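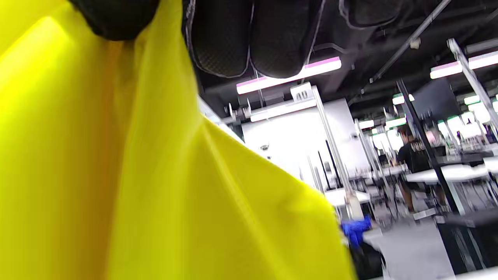 Category: Textile care › Sports clothing

Laundering of sports clothing

The laundering of sports clothing is the washing, drying and storing of garments that are worn for training and competition. It is a part of household laundry, but it has developed habits of its own, mainly through the wide use of synthetic fibres. In team sports the work may be done by each player at home, by the club, or by a commercial laundry.

Fibres

Older sports clothing was made of wool or cotton. Wool keeps its warmth when it is damp, but it can shrink and it dries slowly. Cotton is soft and easy to wash, and it takes up much water and becomes heavy during play. Polyester and nylon came into common use later. They take up little water, they dry fast, and the colours stay clear after many washes. Elastane is often added where the garment must stretch.

A weak point of polyester is that it holds body oils. The smell of sweat comes from bacteria on the skin, and the oils on which it depends are not easily removed by cool water alone. A shirt can therefore come out of the machine looking clean and begin to smell again soon after it is put on.

Mesh

Mesh is a knitted fabric with small openings at regular distances. It lets air pass to the skin and is used for whole shirts, for side panels and for linings. The openings can catch on zips, hooks and rough fingernails, and a pulled thread is difficult to repair well. Many care labels advise turning the garment inside out and closing all zips before the wash.
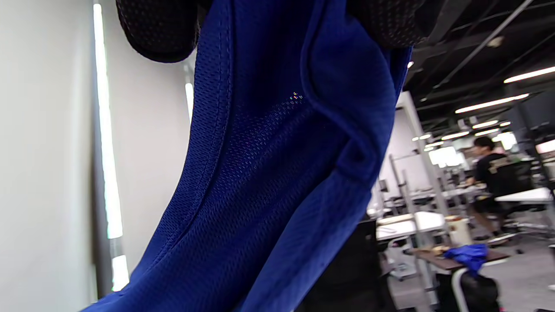

A reader from Trindudside writes that fabric softener should be named first among the mistakes, as it ruined a whole season of shirts at her club before the habit was dropped. Softener leaves a thin coating on the fibre. On cotton towels this gives a pleasant touch, although it makes them less able to take up water. On sports fabrics the coating can hold odours and slow the movement of sweat to the outside.

Washing

The usual advice is a short wait between the game and the wash. Clothes left in a closed bag remain damp, and mildew may form. Where washing must be delayed, the garments are spread out or kept in an open container through which air can pass. Dried mud is brushed off before washing. Grass stains are treated with a liquid detergent and left for 10 minutes, and blood is rinsed in cold water.

Strong colours are sorted from pale ones. New red and dark blue garments are the most watched, and it is common to wash them alone 2 times before they join a mixed load. 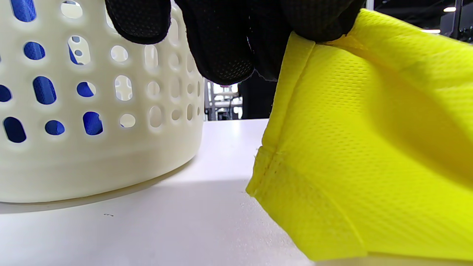

Is it not better to soak everything in vinegar? Opinions differ on this point, and the laundry handbook published by Egilsson allows it for cotton but does not recommend it for elastane.

Drying

High heat weakens elastane and can loosen printed numbers. Line drying in shade is preferred in warm countries. In cold regions, where clubs play until December, drying rooms with moving air are used.

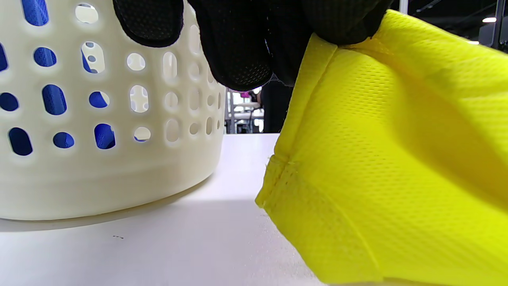

Vol. 7, No. 2

Club practice

Clubs that wash together often mark each garment on the inside of the collar. At Trindudside the shirts are returned to a common store after every match, while Amus leaves them with the players for the season.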